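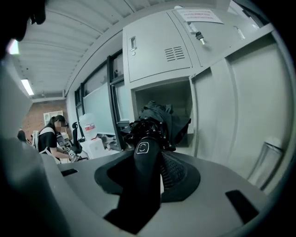 Gripper finger and collar, close up.

Radura countertop grain mill: four months of fresh flour

I bought the Radura in April after putting it off for the better part of two years, and I've used it nearly every other day since. Long review ahead. If you only want the short version: it grinds beautifully, it's loud, the hopper lid is silly, and I would buy it again tomorrow.

Some background, so you know what kind of baker is talking. I make a couple of sourdough loaves a week, pancakes on the weekend, crackers when there's too much starter in the fridge, and pizza whenever I can get away with it. Before this I had the Adent grinding attachment that goes on the front of a stand mixer. It cost me $99 used and it got me hooked on home-milled flour, so I can't be too mean about it, but it never went fine enough for a soft sandwich loaf and it made the mixer very hot. I used to run it for a few minutes, stop, go fold laundry, come back and run it again. A batch of flour for two loaves could eat up a whole evening.

The Radura does the same batch while I'm measuring the salt and hunting for the good bowl.

What you get

The mill came in one big box with the stones already installed. You get the mill itself, a cloth flour sleeve that hooks over the spout, a brush with stiff bristles, a small wrench for taking the top stone out, and a manual that spends a lot of pages on safety and about half a page on how to actually make flour. Mine is the beech version. There's also a walnut one that looks gorgeous in the photos and costs quite a bit more, and I went back and forth on it for an embarrassing amount of time.

I paid $558 from Brovix, which included shipping. That's a lot of money for something that makes an ingredient you can pick up at any grocery store, and I'm not going to pretend you'll earn it back quickly. Whole wheat berries in a big sack are cheaper per pound than decent whole wheat flour, and berries keep for ages in a sealed bucket, but the savings are slow. I bought this for flavor and because I like doing it.

The manual lists the weight at 3661 grams, and yes, it gives it exactly like that, down to the last gram. I can lift it with one hand if I hug it to my side. It lives on the counter next to the toaster, but if you have to keep yours in a cupboard you won't hate getting it out. The old attachment was lighter, of course, but then you had to haul the mixer around too.

Grinding

You turn it on first, with the stones backed off a little, then pour in the grain, then turn the collar down until you hear the pitch change. I was nervous about this part! The manual says you should bring the stones together until they just start to tick against each other and then back off slightly, and the first few times I was sure I was wrecking something. You get the hang of it fast. By the second week I could set it by ear without looking at the numbers on the dial.

The numbers, by the way, don't mean much. After I took the stones out for cleaning and put them back, my fine setting had moved over by most of a notch. I stuck a little piece of masking tape on the collar and move it after each deep clean. It works fine, it's just a bit homemade looking for a machine at this price.

The flour at the finest setting is lovely. It feels like something between talc and very fine sand, with flecks of bran that you can see but don't really notice in the dough. Hard red wheat comes out a warm tan, soft white wheat is nearly cream colored. Rye goes through with no fuss at all and smells like a barn in the best possible way. I've also done:

Spelt, which is soft and quick and makes the best pancakes I've ever eaten. I'm completely serious about the pancakes.

Popcorn, for cornmeal. Noisy going in, and I do it in two passes, coarse and then medium. The cornbread that comes out of this tastes sweet with no sugar in it.

Chickpeas. They went through, slowly, with a lot of clatter. I cracked them on coarse first. The flour was good but I'd keep it to small amounts.

Oat groats. Careful here. Oats are oily and if you go too fine they smear on the stones and the flour stops coming. I did that once and it took a cup of rice on a coarse setting to clear it out. Now I keep oats a good bit looser and there's been no trouble.

Buckwheat is great. Lentils I haven't tried. Anything oily like flax or sesame is off limits according to the manual, and after the oats I believe it.

Heat

This was the thing I'd worried about most, coming from the Adent. People online go back and forth forever over whether warm flour matters, and I don't have a strong opinion about the nutrition side. What I do care about is dough temperature. In July my kitchen gets stuffy, and if the flour comes out hot then the dough runs away from me and I end up with a pancake in a bread pan. Flour from the Radura is warm in my hand on the fine setting and close to room temperature on coarse. On the hottest days I keep the berries in the freezer overnight and mill them straight from there, which brings it right down. I asked the seller if this was okay for the stones and they said it was, as long as the grain is dry.

Noise

It's loud. I don't own a meter so I can't give you a real figure, but think of a vacuum cleaner with gravel in it for the first few seconds, and then a steady vacuum cleaner after that. I don't run it before eight in the morning. The dog leaves the room. A folded dish towel under the feet takes away some of the buzz in the counter, and it's over quickly, so I've stopped minding. If you live with a light sleeper, mill the night before and keep the flour in a jar – one night does no harm to it that I can taste.

Things I'd change

The hopper lid is a flat wooden disc that just sits there. It has no lip and no hinge and it slides off if you look at it. Popcorn will bounce right up and push it sideways. I've picked it up off the floor more times than I want to admit, and there's now a dent on one side.

The spout is a bit short. With the cloth sleeve on, it's tidy, hardly any dust at all. Without the sleeve you need a bowl that's tall enough to catch everything, and my favorite mixing bowl is too low, so I get a fine coat of flour on the counter and on the toaster. I ended up putting the bowl on top of an upside down cake pan. Good enough.

The cord is too short as well. Every kitchen gadget I own has a cord that's too short, so I suppose the Radura is in good company.

I also wish the brush had some place to live on the mill. A little clip, a magnet, anything. It's in the drawer with the rubber spatulas and I can never find it.

Cleaning

Hardly any. I brush out the spout after each use, and every few weeks I take the top stone off, brush both faces, and put it back. No water, ever. If you've been grinding something smelly, running 100 grams of white rice through on medium picks up most of what's left behind. I throw that rice flour in with the crackers. The sleeve goes in the wash and dries on the line.

What the bread is like

I should say that fresh flour isn't a straight swap, at least it wasn't for me. My first loaf with the Radura was a brick. Fresh whole wheat drinks more water and it ferments faster, and I'd used my old recipe to the letter. I now add a good splash more water, let the flour and water sit together for an hour before anything else goes in, and cut the rise short. I also mix in some white bread flour for the everyday loaf. By the third week I had a sandwich loaf with a soft, even crumb that didn't crumble when I put butter on it, and the kitchen smelled so good that I stood there and ate the heel with nothing on it.

Pizza dough with a quarter fresh spelt is my other big discovery. It browns faster and has this nutty thing going on at the edges. Try it!

Where the grain comes from matters too. I'd been buying the cheapest berries I could find, and then on a whim I ordered a sack of hard white wheat from Acharya. What a difference. It was clean, no little stones or bits of straw, and the flavor is milder, so even the people in this house who complain about brown bread eat it happily. Whatever you buy, pick through it the first time. A pebble in a stone mill is bad news.

Who should get one

If you bake every week and already like whole grain bread, I think you'll love it. If you're only curious, start with a used attachment like I did and see if you're still using it come winter. And if you bake mostly white bread and fancy cakes, save your money, since you can't make white flour with this. You can sift some of the bran out, and I've done it for a birthday cake, but it's slow and messy and the result is still light brown.

Five stars from me, with half a star wobbling because of the lid. I've got a bucket of rye to get through next, and I want to try a coarse crack for hot cereal on the lowest heat overnight. Will update when I've done that, and if anybody has found a lid that fits, please leave a comment.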